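Working out the spend for the second bench

Posted 22nd May

I said in April that I would write up how the money for the second bench was going to be split, and I have put it off because the numbers kept moving. They have more or less stopped now, so this is where we are.

The first bench at Redanitz was bought in a hurry. We had the arm signed off and very little thought given to anything else, and the rest of the year was spent raising small orders for things that should have been on the first one. Fingers, cables, bins, a table that didn't rock. None of it cost much alone. Added up, it ate the whole contingency and a good part of my patience.

So this time I started from the small things and worked up. I kept a list on the wall for a few weeks and wrote down every item we reached for during bag picking that we had either borrowed or made do with. It came to 16 lines. Some were silly (a decent pair of scissors) but most of them were real costs that no quote from a supplier would have shown me.

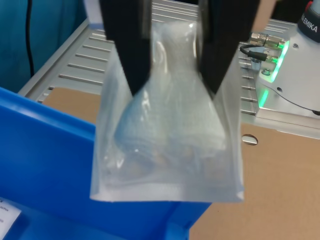

The biggest surprise on the list was fingers. I had put us down for one spare set and we need 2. Bagged goods are hard on the tips, and if a set is away being changed the bench stands idle, and an idle bench costs more in a morning than the fingers do. Pearce quoted 974 pounds for both sets with the mounting plates included. I asked for a price without the plates and the saving was so small I left them in.

Bins are the other thing. We have standardised on the one size, and I would advise anyone to do the same before they buy any shelving. Trollstead will do them by the pallet or singly. A pallet is cheaper per bin but we have nowhere to put a pallet of bins, so I have gone for singles and accepted the price.

The table I am still unsure about. A slotted metal top is handy for bolting things down and I wouldn't go back to a plain one, but the lead time from Darnau is 15 weeks, and the arm will be here well before that. The choice is between paying storage on the arm or buying a cheaper table that we will want rid of by next spring. I lean towards waiting. We did the cheap table once already.

Cardboard is free, so it isn't in the budget, but it does wear out and somebody has to cut it. I have put a small line in for rubber matting to try in its place. If the matting is no good we will go back to boxes from goods in.

I have left training out altogether. The people using the second bench are the people using the first one, and the course we paid for last time covered very little that wasn't in the manual. I would sooner have the money in spares.

The order for the fingers goes in this week. The bins can follow once I have measured the racking again, as I don't trust the figure I wrote down.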